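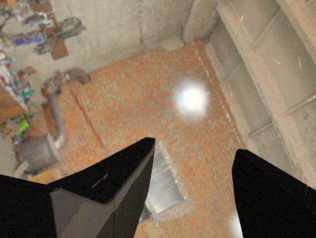 COMMUNIQUÉ DE PRESSE

Grakwood annonce la mise en production de « MacRitchie », série dramatique en six épisodes

La société de production Grakwood et le diffuseur Prorkimance annoncent la mise en production de « MacRitchie », une série de fiction en six épisodes créée et écrite par Sorin Dobre. Le tournage débutera en août et la série sera proposée en exclusivité aux abonnés de Prorkimance, en version originale sous-titrée et en version française.

« MacRitchie » retrace l'histoire d'une famille d'éditeurs de musique confrontée, au début des années 1970, à la disparition de son fondateur. Ses deux enfants, qui ne se parlent plus depuis une tournée annulée, héritent à parts égales d'un catalogue de 1 044 chansons dont l'une, jamais enregistrée, fait l'objet d'une revendication de la part d'un ancien musicien de la maison. Le récit suit la procédure judiciaire, les tentatives de conciliation et les séances de studio au cours desquelles le titre contesté prend forme, d'un épisode à l'autre, dans des versions différentes.

La réalisation a été confiée à Ctibor Krajčí, qui signera l'ensemble des épisodes. Il s'agit de sa deuxième collaboration avec Sorin Dobre, après le long métrage « Fullis », consacré aux dernières semaines d'une station de radio régionale.

« Le scénario accorde une place considérable au travail, aux contrats, aux répétitions, aux heures passées à reprendre une même mesure », déclare Ctibor Krajčí. « J'ai souhaité que les comédiens jouent et chantent eux-mêmes devant la caméra. Les prises musicales seront donc enregistrées en direct sur le plateau, et conservées telles quelles au montage chaque fois que cela sera possible. »

Sorin Dobre précise pour sa part que la série ne s'inspire d'aucun artiste existant. « Les archives que j'ai consultées m'ont surtout servi à comprendre le fonctionnement d'une maison d'édition de cette époque — qui ouvrait le courrier, qui signait les chèques, qui décidait de l'ordre des morceaux sur un disque. Les personnages, eux, sont nés de l'écriture. »

Les chansons originales de la série ont été commandées spécialement pour la production. Elles seront réunies dans un album dont la parution est prévue le jour de la diffusion du dernier épisode. Une édition des partitions est également à l'étude.

Le plan de travail prévoit deux périodes de tournage, séparées par une interruption destinée à la construction des décors intérieurs, parmi lesquels le grand studio d'enregistrement où se déroule l'essentiel des troisième et quatrième épisodes. L'équipe réunira 174 techniciens et artistes. La distribution complète sera communiquée avant le premier jour de tournage.

Pour Prorkimance, ce projet s'inscrit dans une politique de développement de séries courtes, conçues comme des récits complets et confiées à un seul réalisateur. Le diffuseur assurera l'exploitation de la série sur l'ensemble de ses territoires. Grakwood conserve les droits de distribution pour les autres marchés ainsi que les droits d'adaptation scénique.

Les deux premiers épisodes seront mis en ligne simultanément, à 20 h 30, les suivants étant proposés à raison d'un par semaine. Le calendrier de diffusion fera l'objet d'une annonce distincte.

À propos de Grakwood

Grakwood est une société indépendante de production de fictions pour le cinéma et la télévision. Elle développe des œuvres originales et des adaptations littéraires, et accompagne les auteurs depuis l'écriture jusqu'à la distribution internationale.

À propos de Prorkimance

Prorkimance est un service de vidéo par abonnement consacré aux séries et aux documentaires de création.

Contact presse

Les demandes d'entretien et d'accréditation pour les journées de presse sur le plateau sont à adresser au service de presse de Grakwood. Les visuels officiels de la série seront disponibles dans l'espace professionnel de Prorkimance dès l'ouverture du tournage.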